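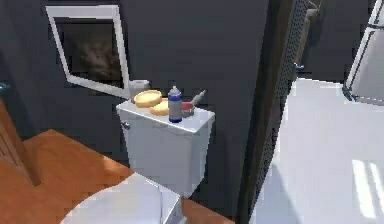 Bathroom set, simulated: toilet with items resting on the tank lid.

Filstead Household Scenes, second edition
Posted in November by Nelli Pitkänen

Filstead is a library of simulated home interiors for people who train and test mobile manipulation software. It is built and sold by Huttunen, and the second edition adds the bathroom set to the kitchens, bedrooms and entryways that came with the first. This page covers what is in the package, what we found when we used it, and how licensing works. It was written for Sillthorpe readers who already run a simulator and want to know whether the new set is worth the upgrade.

What you get

The second edition contains 80 rooms. Each room comes as a scene file with separate visual and collision geometry, a list of the movable objects in it, and a set of starting layouts. A layout is simply a record of where every movable object begins. You can load one as it is, shuffle it with a seed, or write your own in a text editor.

The object library holds over 1,000 models. Most are ordinary household things: cups, bottles, spray cans, bowls, brushes, books, folded cloth. Every object has a mass, a friction value and a category name. Masses in the first edition were often left at a default, and Eino Hakala's team at Huttunen has gone back and corrected them. We checked a sample against items from our own cupboards and found them close enough for grasp planning. Hollow containers are still treated as solid for the purpose of inertia, so a tall can tips a little less readily than it should.

Doors, drawers, lids and handles are articulated where the object list says they are. The list is accurate, but it is long and sorted by internal ID. Search it by category name before you assume something moves.

The bathroom set

Bathrooms are harder than kitchens for a mobile base. The rooms are small, surfaces people put things on are narrow, and a lot of the furniture is the same smooth white. The new set leans into all of this. Objects are placed where people tend to leave them, including on top of the toilet tank, where the usable surface is shallow and there is a wall right behind it.

The tank-top layouts are the ones we spent the most time with. In the layout we used as our main test, a spray can stands upright in the middle of the row, with a small pink-lined bowl to its right and a gray brush-like handle leaning out of the bowl. Two flat yellow-orange discs overlap at the left end, and a short white cylinder is partly hidden behind the larger one. The spray can is an easy pick. The discs are not, and neither is the handle.

For the discs, the overlap matters. A top-down grasp on the front disc tends to drag the back one with it, and with the default friction both can slide off the lid. Arvo Oksanen, who ran most of our trials, had better results with a low approach from the front and a short lift before any sideways motion. For the handle, the bowl is the problem. It is light, and it moves as soon as the handle presses on its rim. If you want to separate the two skills, set the bowl to fixed in the layout file and turn it loose again later.

The hidden cylinder is a good perception test. From the side of the tank it shows only a small area against a dark wall. Our segmentation model found it in some views and lost it in others, and moving the base a short way usually settled the matter. If your policy works from a single fixed viewpoint, expect trouble with layouts like this one.

Lighting and surfaces

The lighting varies a lot within a single room. Warm wood flooring in one area can sit next to a very bright white floor in the next, with long pale reflections across it. A camera model with a narrow exposure range will lose detail on one side or the other. The package has an exposure setting per camera, and we suggest you randomize it during training. We left it fixed at first and paid for that in the second week.

White on white is the other thing to plan for. The tank lid, the seat and the tank itself are all glossy white with soft shading, and depth estimated from stereo is poor on them. Simulated depth is perfect unless you add noise, so a policy trained on the clean channel will look better than it is. Filstead includes a noise model for this purpose. It is off by default. Turn it on.

Flat detail on walls and floors is good. Small metal parts are more mixed.

Running it

Installation took us a morning. The package unpacks into a single folder, and the loader finds scenes by path. Châu La set it up on two workstations and had one problem: the loader does not accept spaces in folder names and gives no useful error when it meets one. Renaming the folder fixed it.

Loading a bathroom takes noticeably longer than loading a bedroom, mostly from the textures. Once loaded, resets are quick. We ran batches of 30 environments at a time on one machine without trouble when we used the reduced textures. With full textures we had to cut the batch well down. The reduced set is fine for training and looks soft in recorded video, so keep the full set for demos and final evaluation.

The Python interface has not changed much from the first edition. Old scripts ran with one edit, a renamed argument in the reset call. The release notes mention it near the bottom.

Replay is solid. We stored the seeds from a full evaluation and ran it again on the second machine, and 97 percent of episodes ended in the same outcome. The rest differed in contact-heavy cases, mainly the handle and bowl. Huttunen says this comes from the physics engine and lists it as a known limit.

Robot support

The scenes are not tied to any robot. You bring your own model, and Filstead ships with a simple floating gripper for people who only want to test grasps. We used both that and the Lumau mobile base with a single arm. The base fits through every bathroom doorway in the set, but in several rooms it cannot turn around once it is inside. Navigation code that assumes an in-place turn will need a way to back out.

Reach is the second thing to check. The rear part of a tank lid is a long stretch over the bowl for a short arm, and approaching from the side is often the only option. There is a script called reach_check that marks which objects in a layout your arm can get to from free floor. Run it on every layout before you start training. In our case it ruled out a fair number of tasks that would otherwise have counted as policy failures.

What could be better

Documentation is thin on layouts. The file format is described, but the units for rotation are not stated (they are degrees). There is no preview tool, so editing a layout means loading the room, looking, closing it and trying again. Irja Harju at Huttunen told us a viewer is being worked on and would not give a month for it.

Cloth is rigid. Towels and folded cloths keep their shape whatever you do to them. If your work involves laundry or wiping, the set will serve as background and no more.

Liquids are not modeled either. Spray cans, bottles and sinks are props. You can pick up a can and put it down — pressing the nozzle does nothing.

We would also like more clutter in the harder layouts. Real bathroom shelves are worse than these. The shuffle option helps, but it will only rearrange objects already in the room, and adding new ones has to be done by hand.

Licensing

There are two licenses. The research license covers one lab or department, any number of seats, and publication of results and rendered images. The commercial license is per site and includes email support. Both include updates within the second edition. Owners of the first edition can upgrade at a reduced rate by sending Huttunen their original order number.

You may change layouts and share them. You may not redistribute the object models, including modified ones. If you publish a benchmark based on Filstead, share the layout files and seeds and let readers get the models themselves.

A trial package with one bathroom and one kitchen can be requested from Huttunen. The bathroom includes the tank-top layouts described on this page, and the trial does not expire.

Who it suits

If you work on pick and place in tight rooms, the bathroom set is a useful addition and the corrected masses alone make the upgrade reasonable. If you work only in kitchens, the first edition still does most of what this one does, and you could wait for the viewer. For navigation without manipulation, the trial package will show you quickly whether your base can handle the doorways.

Our layout files and the settings for the noise model are available on request from the Sillthorpe test desk. Ask for the bathroom folder, and say which version of the loader you have.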